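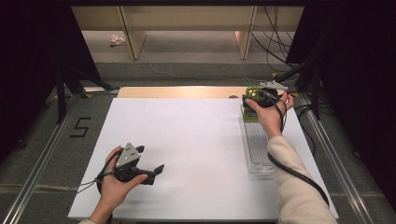
Can a machine tidy a kitchen or pack a box in a shop yet? I work beside people who try to teach it, and my short answer is: small pieces of the chore, yes. The whole chore, no. Look at how the teaching is done. A person takes a gripper in each hand and does the work slowly, so the motion can be copied later. The right one is closed on a green thing with two yellowish spots, over a little blue-and-green block, with a clear tray waiting on the board. A child of two would do it without thinking.

(2) My friends always ask me about folding shirts. I understand them. But please first ask about putting one object on another. If it stands a little crooked, you and I correct it with a fingertip and do not notice that we did it. The machine must learn this correction also.

(3) In April I visited Protbridge, where they sort returned goods. They had one arm on trial for the easy parcels. On a good shift it was really useful. Then came a bag with a loose handle, and the arm stopped and waited for a human. The human was Naledi Du Plessis, and she walked over to it many times that day.

(4) I asked her if she fears for her job. She said she would give it the heavy boxes today, with pleasure – but not the shelf with glass jars.

(5) At home it is harder than in the shop. In a shop you can decide where the tray stands. In my kitchen the tray is under the bread, and the bread is under the newspaper.

(6) Somebody will write to me now about the Trinico video, with the arm that loads a dishwasher. I have seen it. I liked it! I only want to know how it goes with 50 different kitchens, and with a cup that still has tea in it.

(7) So if you ask me what to buy this winter: a good dishwasher, and load it yourself. For floors, the round vacuum is fine, if you pick up the socks before. My own one ate a phone cable last week and I am still looking for a new one in the same length.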